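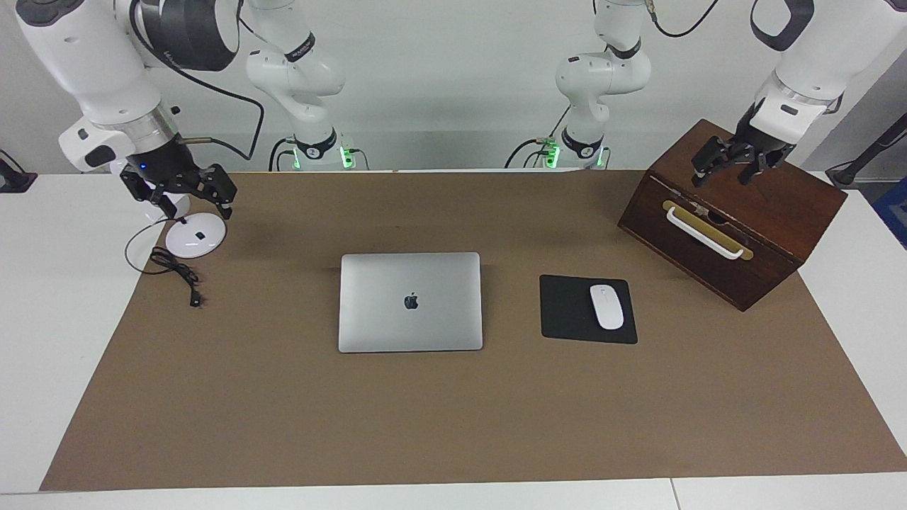
Desk Tidiers Wanted (Paid, Part-Time, Mildly Fussy)

Zustinent is looking for people who can put a desk in order and then leave it alone. Most applicants manage the first half.

The work is tabletop work. You stand or sit at a white table with a brown mat on it, and you set out the things that live on desks: laptops, mice, mouse pads, boxes with lids, boxes that lost their lids years ago. You arrange them to a written layout, put them away again, and note down anything that was awkward. Then you do a different layout. There are 129 layouts in the current book, and number 70 is widely disliked.

The post sits within our Arkedside project, which looks at how ordinary people lay out a small workspace and how long it stays that way. Our record is not impressive. If you have ever moved a colleague's mouse two inches to the left because it was bothering you, please read on.

What you would be doing

Opening laptops and placing them square to the mat. Closing them gently. We have 317 items in the cupboard and would like to keep most of them.

Putting the mouse on the pad, and the pad where the layout says, even if you would never have it there at home. 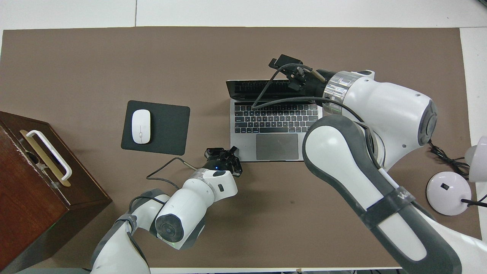
Keeping to the layout when you are sure you know better. You may well know better, and there is a column on the sheet for saying so. Inna Kuzmenko reads every entry and has been known to reply.

Packing the boxes at the end of a shift so that the next person can find the charger. This is harder than it sounds and forms part of the trial session.

Who we want

No qualifications needed. Waiters, librarians, parents of small children and people who have worked a market stall have all done well here. You should be comfortable repeating a small job many times, have decent handwriting and be able to lift a wooden box without making a speech about it. Left-handed applicants are very welcome – we seem to have hired nothing but right-handers.

Hours and pay

Shifts are four hours, mornings or afternoons, three a week. The post runs for six months from April and pays 900 a month before tax. Tea is provided. Biscuits are a matter for the staff, and feelings run high.

We are on the second floor of the Stelus building, next door to Arabzadeh the framers. The lift works on most days, but tell us if you depend on it and we'll put you in the ground-floor room.

How to apply

Write to Inna Kuzmenko at Zustinent, one page at most, and describe your own desk or kitchen table as it is at this moment. Please don't tidy it first. CVs are optional and will be read second. Shortlisted people will be asked in for a paid one-hour trial, and everyone gets an answer either way.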